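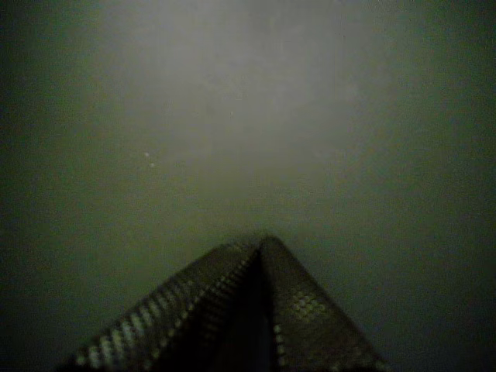 By the Trument Newsroom
11 Feb 2020

NELLITZ -- Trument has released version 7 of Mussa, its grasp planning and control software for two-finger grippers. The update is available to all current license holders and will be supported alongside the previous version until December.

The main change is in how the software handles poor camera input. Earlier versions stopped the arm when image noise passed a fixed limit. Mussa now estimates the noise in each picture and lowers the closing speed of the fingers to match -- a method developed with Wodness, the company's research partner in Nellitz.

A plain, dimly lit surface with the fingertips close to the lens gives a planner few features to work with. Views of this kind made up 45 of the 837 recorded trials used to test the release. The new planner completed 734 of the full set without an operator stepping in, according to Trument.

The release also includes a revised log viewer, which shows planned and measured finger positions on one timeline. Calibration files from the previous version must be converted before use, and a conversion tool is supplied with the installer. Release notes are posted on the customer support page.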